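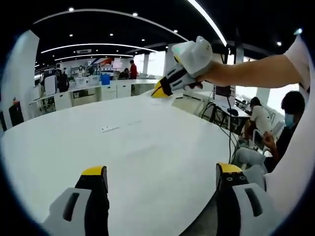
Slavica Nikolovski wants the desks gone from the middle of the floor, all of them, and has wanted it since November. Leave the middle for one table, she says, push the desks back, and people will stop eating over their keyboards.

She got her way, mostly. The big white table is in and the shared office at Dorlow looks like a different place. We talked Thursday, early, before the phones. She had a coffee and a tape measure and kept picking up the wrong one.

First thing I asked, why glossy. Glossy white shows everything.

"That's the point," she said. "A wood top hides crumbs. You leave a scrap on this one and it sits there looking at you till you pick it up."

So who picks it up? Short laugh. "Me, a lot of the time. Less than before."

The curved edges were an argument that went on for weeks. The firm that quoted first, Ferirmont, wanted square corners, cheaper and quicker. She said no. In the old layout there was a square table by the door and she walked into it every morning, had a bruise on the same hip all winter. Wona came in higher by $200 and would do the curve. She signed the same afternoon.

"Two hundred dollars. I spent more than that on chairs nobody liked."

Cables next. Sore subject. The plan was power up through the floor, and the floor turned out to be a problem (old slab, the building wouldn't let them cut it). So there are still leads where people sit. She has had them taped, clipped, run through a sleeve. Somebody always unplugs something and drags it across again.

"I've stopped fighting about it before ten o'clock. After ten I fight."

The ceiling she loves. Black, with the white light strips curving across it. She didn't pick it, it came with the lease, and the previous tenants left a folder with the wiring drawings that she calls the best present she's had in years. What she would change is the switching. At the moment it's all or nothing for the curved ones and she'd like them split, one strip on late in the day when there are three people left and the rest of them have gone home.

Does the light bounce off the table? Yes. A bit. In the first week she got complaints, two people moved seats and then moved back. "You turn your screen. You angle your notebook. It's a table, you figure it out."

I asked what it's for, officially. She had to think. Anything you'd need to spread out, was the answer. Parts, drawings, a delivery to sort through. Lunch is allowed but only if you wipe. She wrote that on a card and the card lasted a day.

Storage is the next job. The white cabinets along the back are full, and a clear-out last month turned up 53 binders from a project called Stan that finished before she started. She's kept one. The rest went to recycling in two trips, bad elevator, no help.

"Somebody will ask for them now. You watch."

And the budget for the rest of teh year? She made a face. There's enough for a second run of cabinets if they're the plain kind, and for paint. Not for the switching. She's going to ask anyway, she has the drawings.

Her phone went then. The delivery guy, wrong entrance. She took the tape measure with her and left the coffee on the table, then came back for it, and wiped the ring off with her sleave.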